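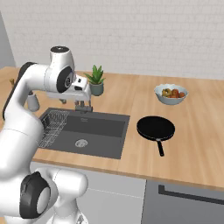 Frequently asked questions: the Clidholm hosting shutdown and your account

Last updated January 21, 2024

These answers are for people and small businesses who had a website, mailbox or backup stored with Clidholm, the hosting company whose servers were taken offline by police in Skostovdale. They were put together by the customer support group run by Rocío Cordero and Gediminas Uibo. We are not the police and we are not lawyers. Where we don't know something, we say so.

What happened?

Police searched the Clidholm building in Skostovdale and switched off the servers inside. According to the notice given to customers, investigators believe part of the company's equipment was rented to people running fake online stores and selling stolen passwords. The rest was rented to ordinary customers, which is how most of us got involved.

Was every customer affected?

Everyone whose data was kept in the Skostovdale building lost access on the same night. Customers on the older Grovov plan were stored at a different location and their sites stayed up, although the control panel no longer works for them. If you don't know which plan you had, look at the top right corner of any invoice. Grovov invoices start with the letter G.

How many servers were taken?

The notice lists 63 machines removed from the building. A larger number were left in place but disconnected. Both groups are treated as evidence for now.

Am I under investigation because I was a customer?

Having an account does not make you a suspect. The notice says customers may be contacted as witnesses or as possible victims. If you get a letter or a call asking you to come in for an interview, talk to a lawyer before you go. You can ask what your role in the case is, and you should ask for the answer in writing.

Someone called me and said they were from the police. Is that real?

Maybe not. Several members have had calls from people who asked for a password or for a "release fee" to unlock their data. There is no release fee. Hang up, look up the number of the Skostovdale police yourself, and call them. Do not use a number the caller gives you.

Can I get my files back?

Possibly, but not quickly. Requests for the return of data are being handled through a written form, available at the front desk of the Skostovdale police station or by mail. You need:

The name on the account
The domain name or customer number
One invoice or bank record showing a payment to Clidholm
A short description of what you want returned

Keep a copy of everything you send. Rocío sent her form without the customer number and it came back three weeks later unprocessed.

What does "a short description" mean?

Be specific. "All my files" is likely to be sent back with questions. "Customer mailbox for the domain below, and the order database for the store" is better. If you only need one thing urgently, such as tax records, ask for that first and send a second form for the rest.

How long will it take?

We don't have a date. The first batch of forms will be looked at in February. So far the station has logged 700 requests, and 40 of them have received a reply beyond the automatic one.

Can I move my domain name somewhere else?

Yes, in most cases. The domain name is separate from the files. If it was registered through Clidholm, the registrations have been passed to Kütt, which is handling transfers without charge. Write to their transfer desk from the email address listed on the domain. If that address was itself hosted at Clidholm and no longer works, they will ask for ID and an invoice instead. Gediminas moved two domains this way - the first took four days, the second took nine.

Will my old website come back if I move the domain?

No. Moving the domain lets you point it at a new site and set up email again. The pages themselves are on the seized machines unless you have your own copy. Check old laptops, your web designer's computer and any emailed drafts.

Should I change my passwords?

Yes. Change the password you used for Clidholm anywhere else you used it, starting with email and banking. Turn on two-step sign-in where it is offered. We have seen no proof that customer passwords were stolen, but some of the people renting servers in the building are accused of dealing in exactly that.

Do I have to tell my own customers?

If you kept names, addresses or order details on a Clidholm server, you may have a legal duty to report that you've lost control of them. The rules depend on where you are and what you stored. Your data protection office can tell you, and the call is free in most places.

Can I get a refund?

Clidholm's bank accounts are frozen, so the company can't pay anyone at present. If you paid by card, ask your bank to dispute any charge for a period after the shutdown. If you paid by transfer, keep your records in case a claims process is opened. Cancel any standing order now. At least one member was still paying every month.

I lost business. Can I claim for that?

We don't know yet. The group has asked a lawyer for a written opinion on this and has set aside 3000 euros from member donations to pay for it. The opinion will be posted on this page when we have it.

How do I join the group?

Send an email with your name and domain to the address at the bottom of the page. There is no fee. Please don't send copies of your ID or your police form - we don't need them and would have to delete them.

My question isn't answered here.

Write to us anyway. Gediminas reads the inbox on weekday evenings, and questions that come up more than once get added to the page.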